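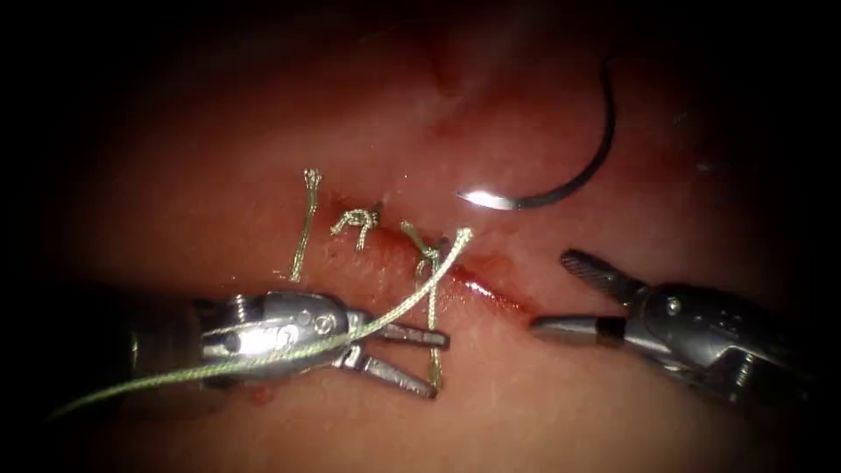 Figure 1. Incision with three tied sutures, the lower right part still open. The needle lies on the tissue and neither instrument holds it.

Unit 2: Loss of Needle Control in Robot-Assisted Suturing
Course notes, February. Prepared by Valentyna Lysenko

Please read these notes before the practical session. We study one fault only: the needle leaves the jaws without a command from the surgeon. I will call this a "release event". A needle that is put down on purpose is not a release event, and a picture alone does not tell us which of the two we have. For this we need the log.

2.1 The Minora case

The Minora training set consists of 137 recorded suturing exercises. In 19 of them the log shows a release event. In all of these the console continued to show "grip closed". The operator therefore received no warning and learned of the fault only by looking at the tissue.

The first explanation was operator error, and it stayed in the report for too long. Sidra Farooqui later compared the commanded jaw angle with the motor current and found that the current dropped before the jaw angle changed. This is the pattern we expect when a drive cable loses tension. The instrument counter had passed 50 uses on most of the affected instruments, but not on all, so cable wear is a probable cause and we should not write that it is proven.

2.2 Why the console did not know

Jaw position is measured at the motor, outside the patient. Between the motor and the jaw there is a long shaft, a wrist and several cables. If a cable becomes slack, the motor can reach its closed position while the jaw does not. The software compares the motor with the command, finds agreement, and reports no fault.

Students often propose a force sensor in the jaw. It is a good proposal, but consider cleaning, size and cost before you write it in your answer. The Flalonar method uses motor current only, and its weak point is that thin thread gives almost the same signal as empty jaws.

2.3 What the operator does

Stop both arms. Keep the camera where it is.
Say aloud "needle free" so that the table side can hear it.
Find the needle in the view before any instrument moves.
Take it again with the other instrument if the first one is suspected.
Remove the suspected instrument under vision and mark it for inspection.
Count needles before closing. The count is made by two persons.

Do not test the suspected jaw near an open wound. In the Wivusley exercise one group did so, and the jaw closed late, with full force.

2.4 Preparation for the practical

Bring the printed Malik log sheet. Mark the time when the current drops and the time when the operator first reacts. Write the difference in the last column. If you cannot decide on the second time, leave the field empty and explain in one sentence why.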